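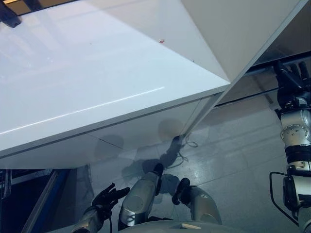 When the singer Anikó Juhász canceled the last 3 dates of her summer tour in August, her publicist put out one sentence. She was resting at home in Kirkevden and would be back when she was ready. I thought that was plenty. A lot of people did not.

By evening the gossip site Piltari had posted a photo of her sister leaving a pharmacy. The post drew 1192 comments, most of them guesses about her health or her marriage. A few came from fans who had tickets and wanted refunds, and those were the only people with a real question.

I have covered entertainment for a long time, and I have written some of those guessing stories myself. When the actor Benedek Gál dropped out of a film years ago, I called his old neighbors in Hedurville. One of them told me he looked tired. I printed it. I don't think any reader was better off for it, and I know his mother was upset, as she wrote to me and said so.

The usual defense is that stars ask for attention, so they can't complain when they get it. I have never found this convincing. Juhász sells songs and concert seats. Someone who pays for a seat is owed a concert or the money back. Her medical file was never part of the price.

My editor, Gergely Sárközi, disagrees. He says readers worry about people they have followed for half their lives, and that silence makes the worry worse. He has a point — some of the letters we got were kind, and a few were close to grief. But a worried reader can wait. Most of us do it with our own friends when they stop answering the phone for a while.

We ran the publicist's sentence and the refund details. I would do the same next time.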